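Stop Grading Simulators on Looks

I've been working on sim-to-real for pick tasks long enough to have a pet peeve, so bear with me while I air it.
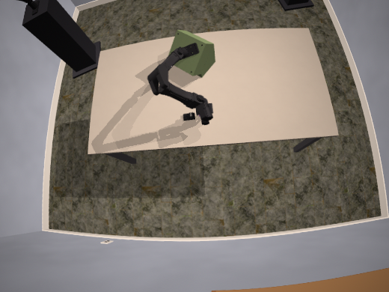
Pretty pictures are a lousy yardstick

Every time I show our Gomolitz setup to someone, the first comment is about the rendering. The tabletop is too plain! The floor looks like camouflage! Sure. I could spend a month on wood grain and nicer carpet, and then I'd have a very handsome simulator that still gets friction wrong.

What I care about is one arm and one small black cube, and whether a policy that learned to grab it in sim can grab it on the real bench. We ran 2690 training episodes with flat, boring textures and then did the same thing with the fancy asset pack from Skirnex. On the real arm the fancy version came out 3 points better. Three! It also took eight times as long to render, and I was the one sitting there at midnight watching the progress bar.

Where I did see a jump was the dull stuff. We fixed the delay between command and motion, and we let the camera pose wander a little between episodes (lens curvature too, which people love to skip). Those 2 changes did more for us than anything an artist could draw.

I'll give the other side its due. If your robot sorts fruit or folds shirts, looks probably matter a lot more, and the Jollia folks make a fair case for that. A dark cube on a pale table is an easy thing to spot. But I keep reading papers that open with a gorgeous render and never mention how they modeled contact, and I'd like that part first, please. We're rerunning everything on the Sotiropoulos gripper model in October, same plain table and all.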